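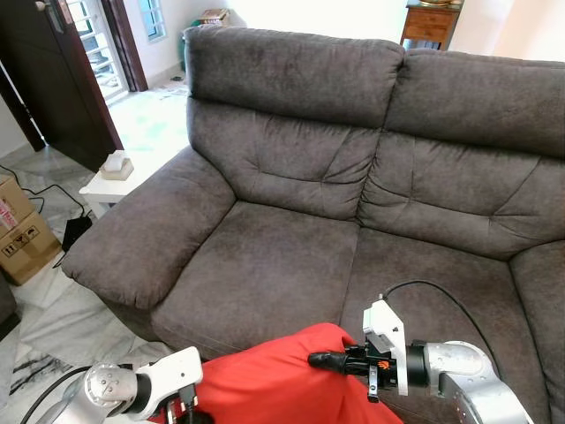
A red cloth over the front of a brown-gray loveseat, with the nap brushed every which way.

The Small Sofa Gets Its Due

My grandmother had a rule that the good sofa was for company and the small one was for living on, and I have noticed that I still furnish a room that way, even though there is no good sofa in my house and hardly ever any company. What I have is a loveseat. It is the brown of a mushroom, soft as a dog's ear, and everything that matters in our family seems to take place on it, from homework to hair braiding to the long quiet arguments about whose turn it is to call the plumber.

I bring this up because I have spent the better part of September visiting people who think about loveseats for a living, and I came home wanting to defend mine.

My first stop was a workshop in Uvencombe, up a flight of stairs behind the hardware store, where Agustina Barrientos has been re-covering furniture for 30 years. She is a generous talker (I had planned on an hour and stayed until the streetlights came on), and she has a special fondness for the kind of plump, pillow-armed loveseat that decorating magazines, this one included, have been a little snobbish about. You know the kind. The back cushions come up tall and round, with a padded roll at the top for your head and a tufted part underneath, and the arms curl out at the front like the end of a loaf of bread.

"People apologize to me for them," she told me, pouring coffee into two mugs that didn't match. "They say, I know it's ugly, but can you save it? And I say, sit down on it first and then tell me it's ugly."

She is firm on the subject of the fabric. Soft brushed covers, the sort that feel like suede but aren't, show every hand and elbow that has ever passed over them. One patch goes light, the next goes dark, and by the end of the evening you can practically read who sat where. Some owners can't bear it and are forever smoothing the seat flat before the doorbell rings. Agustina thinks they should relax. If it truly bothers you, she says, take a clean, dry clothes brush with soft bristles and work in one direction, from the back of the seat to the front, and then leave the room before you're tempted to touch it again. She does hers on Wednesday, when the trash goes out, mainly so she remembers.

The tufted parts want a different sort of patience. Crumbs collect in the pleats, and a vacuum with the wide head only rides over the top of them. Use the narrow nozzle and hold the fabric open with two fingers of your other hand. The stitched seam between the headrest and the lower cushion is worth a pass as well, and so is that deep place where the arm meets the seat, out of which Agustina has pulled (over the years, and not all from the same house) a baby spoon, a wedding band, and a whole set of false eyelashes still in the case.

And then there is the matter of the throw, which is what I had really gone to ask her about.

A dark loveseat is a wonderful, forgiving thing, but it does tend to sit in a room like a sleeping bear. It needs a bit of color to wake it up, and a piece of cloth is the cheapest color there is. I have a soft spot for red. A true bright red against that brown-gray is about as cheerful as a room can get without paint, and if the cloth has a little shine to it, so much the better – the sofa is all soft and dull, and the shine gives the lamp something to do. My sister says it looks like a bullfight in there. My sister has a white living room and three boys, so I take her advice with some salt.

Now, how to put it on. I used to fold mine in thirds and lay it over the arm, square as a hotel towel, and it looked exactly like a hotel towel. Vicente Godoy, who runs the little home goods shop called Leiva down on the square, cured me of that in under a minute. He took hold of the throw by the middle, gave it one shake, and let it fall across the front of the seat so that some of it lay crumpled on the cushion and the rest spilled over the edge. Then he took one corner between his fingers, gave it a little pinch and a tug, and walked off to help somebody with a lampshade. It was perfect! I have practiced that pinch at home ever since, with mixed results.

His advice, as near as I could write it down, is to choose the side of the sofa nobody fights over and let the cloth have it. Over the front edge it reads as casual. Down the back it slides off behind the cushions and you find it at spring cleaning. Slippery cloth needs a good handful tucked where the seat meets the back, or it will be on the floor by supper. And he likes a plain color for a sofa with a lot of stitching, seeing as all those seams and creases are a pattern already.

I did ask both of them about price, knowing our readers would write in if I didn't. To have a loveseat of this shape completely re-covered at Agustina's workshop, with new filling in the seat cushions, runs 289 dollars for the filling and a good deal more for the labor, depending on how many pleats you insist on keeping. A simpler cover comes out cheaper. She'd rather you kept the pleats. The throw I carried home from Leiva was 30 dollars, and I thought that was very fair for something that changed the whole room before I had even taken my coat off.

For comparison, I stopped in at a showroom in Taswood on the drive back and sat on a sleek new model called the Wiltano. It was 3740 dollars. It had thin metal legs and a low, straight back, and there was no place whatever to put my head. A very kind young man asked if I was comfortable. I told him I was, and I sat there a while longer out of politeness, thinking of my own two cushions and the dent on the left one.

When I got home the cat had pulled the throw down and was asleep in it. I brushed the seat from back to front, the way I'd been told, and put the kettle on. By the time it boiled my daughter was on the loveseat with her feet up over the arm and her math book open on her stomach, and the nap was going in every direction again.

Contact the editors | Subscriptions | Copyright, all rights reserved | Back to top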